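We use cookies to keep the site running and to count readers. Accept / Manage settings

Bundix for Shop Stewards: A Filing Cabinet That Nags

Our local has 759 members spread over two warehouses, and until April our grievance system was a green accordion folder that lived in my trunk. It had survived three contracts and one leaking jug of windshield fluid. Replacing it with software felt a little like putting down a dog.

Bundix is made by a company called Grokport and costs $15 a month for the whole local. You load in your contract, type in the deadlines for each step, and open a case whenever somebody gets written up, shorted on overtime or sent home for wearing the wrong vest. From then on it reminds you. It reminds you at breakfast. It reminded me during a funeral.
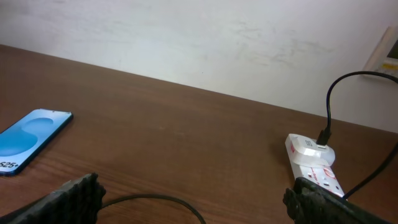
White power strip, table and wall.

Setup took me an evening. Our contract runs to 138 pages, and the import swallowed all of it except the seniority article, which came out as one paragraph with no spaces. I fixed that by hand and learned more about seniority than I had in nine years as a steward, so I suppose I should thank them.

The deadline clock is why you would pay for it. Management gets ten working days to answer us at step two, and under the accordion folder we mostly found out they had missed it when they told us we had. Bundix counts working days, skips the contract holidays once you enter them, and prints a dated timeline that looks alarmingly official across a table. In the first two months I ran 14 cases through it. None died of old age, a local record.

The search box is poor. Type "discipline" and you get every page with the word on it, in no order I can detect. And the phone version hides the notes field behind a tiny pencil, a fine joke to play on people who take notes standing in a loading bay.

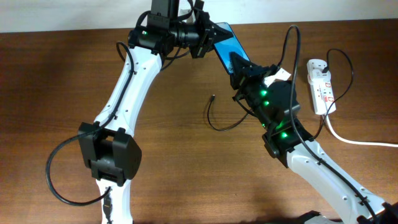 Smaranda Nistor wrote in after my first post on it to say her stewards dropped Bundix for Toma, mainly over the notes problem, and went back inside a month when they found Toma had no way to put two grievants on one case. Group grievances are half of what we file, so that settled it for me too.

My other gripe is the tone. Closing a case brings up a little banner reading "Nice work!" even when the case was a firing and we lost. I wrote to Grokport asking for a way to turn it off. They thanked me for my passion. 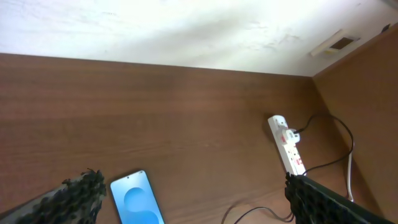 Can members see their own case files?
Only if the steward shares them, one case at a time, and the shared copy leaves out your private notes. I tested that part twice.

I've renewed for the year. The Dutmont warehouse stewards start on it next, and they have already asked whether they can keep their folder.

42 shares | 6 comments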